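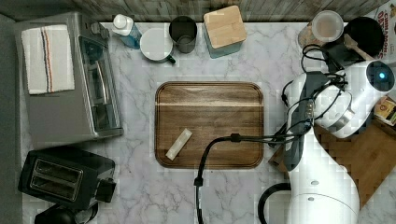 Kitchen counter with cutting board, ground-floor pantry.

Support My Tickets Knowledge Base Service Status Contact

Facilities Help Desk > Closed Tickets > Water and Plumbing > Low hot water pressure, Lullthorpe building
Last updated: July

Summary
Low hot water pressure at the ground-floor pantry sink and the two adjoining restrooms, Lullthorpe building. Cold water pressure unaffected. Priority: normal. Status: closed, with one follow-up item assigned to the Fadness maintenance contract.

Original report
The requester states that the hot tap at the pantry sink has slowed to a thin stream over the past two weeks. Filling the large kettle from the hot side now takes several minutes. The same complaint has been received from the restrooms on the same corridor. The upper floors have not reported any change. The requester asks whether the pantry may continue to be used while the matter is open.

Help desk response, 9:20 a.m.
The report has been accepted and assigned to the plumbing queue. The pantry may remain in use. Staff are asked not to adjust the shutoff valves below the sink, as their present position will be needed for comparison. Please confirm whether the water heater in the service closet is showing any warning light or message.

Requester reply, 10:05 a.m.
No warning light is showing. The display on the Mollah heater reads 135 degrees, the same as on the label left by the last service visit. The hot water is hot when it arrives. There is simply very little of it.

First visit
The technician removed and rinsed the aerator at the pantry sink. A small amount of white scale was found. Flow improved slightly for the first minute and then returned to its former level. The aerators in both restrooms were removed and tested in the same way, with no lasting change. Pressure at the cold side was measured at 60 psi, within the normal range for this building. Pressure at the hot side was measured at 11 psi with the tap open.

The technician concluded that the restriction lies upstream of all three fixtures and downstream of the branch serving the upper floors. The shutoff valves below the pantry sink were found fully open and were left in that position.

Help desk response, 2:40 p.m.
A second visit has been approved. The hot water supply to the ground floor will be shut off for one morning. Cold water will remain available. Occupants are asked to clear the cabinet below the sink before the visit. Items on the counter and in the drawer unit need not be moved.

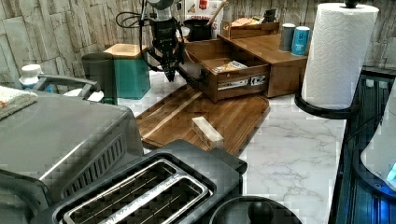 Drawer unit and canisters, pantry counter.

Requester reply, 3:15 p.m.
The cabinet below the sink will be cleared this afternoon. Please note that the access panel in the corridor has been painted over and may need to be cut free - this was raised under an earlier ticket and not resolved.

Second visit
The access panel was scored and opened without damage to the wall. Behind it is a Wesero mixing valve on the ground-floor hot branch, with a strainer on each inlet. The strainer on the hot inlet was almost completely blocked with scale and fragments of what appears to be old pipe sealant. The strainer on the cold inlet was clean.

The hot strainer was replaced. The valve body was flushed and the outlet temperature was reset and checked at each fixture. The branch was then run for several minutes to clear loose debris, and the aerators were cleaned a second time. Hot side pressure at the pantry sink, tap open, now matches the cold side within the accuracy of the gauge.

Parts and charges
One inlet strainer, one set of valve gaskets, labor for two visits. Total charged to the building account: $200.

Requester reply, 11:30 a.m.
Flow is back to normal at the pantry sink and in both restrooms. The kettle fills promptly. We have no objection to the ticket being closed.

Closing note
Cause: blocked hot inlet strainer at the ground-floor mixing valve. Resolution: strainer replaced and branch flushed. The strainers at this location did not appear on the annual inspection list and have now been added. Repainting of the access panel is assigned to Fadness, with instructions that the edges be left free of paint - the earlier ticket on this subject has been merged with this one.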